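27/06/2025

## Cindlow hand grippers, second batch

People keep asking me whether a machine can do the laundry yet. Short answer: bits of it! Longer answer: it depends a lot on what you mean by "do." The Cindlow pair is the kit I'd point anyone to who wants to find out for themselves. You wear one on each hand, work through the chore the slow way, and end up learning exactly which moves a robot would have to get right.

Sorting cloth out of a basket is my favorite starter job — it looks so easy, and then you try it with two jaws in place of ten fingers.

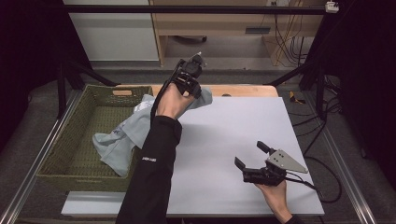 Archie Skinner thinks I'm too hopeful. A machine that needs a tidy board and a low basket isn't doing chores yet, he wrote to me in April, and he'll believe it when one copes with a fitted sheet on an unmade bed. Fair enough, and I'd love to see that too. I still think picking one thing out of a heap is a real chunk of the work, and it's the chunk I'd bet on first.

- 2 grippers, left and right
- Weight: 84 g per finger set
- Jaw pads: Brilow soft or Bednárik ribbed, sold in packs of 100 or 200
- Fits the Dallum wrist strap (older straps need the longer screw)

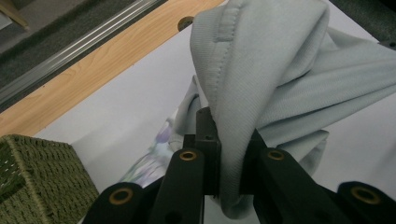 Grip force gets all the attention, but I'd look at the joints first, as slop in a joint makes cloth work miserable. Thin fabric needs the two tips to meet in the same spot every time. The finger links here have brass-colored rings in their bores, and a soft blue-gray knit bunched up between the fingers is just the sort of load I mean, especially with another cloth lying right under it. Getting hold of the top piece and leaving the bottom one alone is where machines still fumble. Folding is further off, I'd say, and socks further still.

Spare finger sets ship separately. Tell me left or right when you order, they are not the same part.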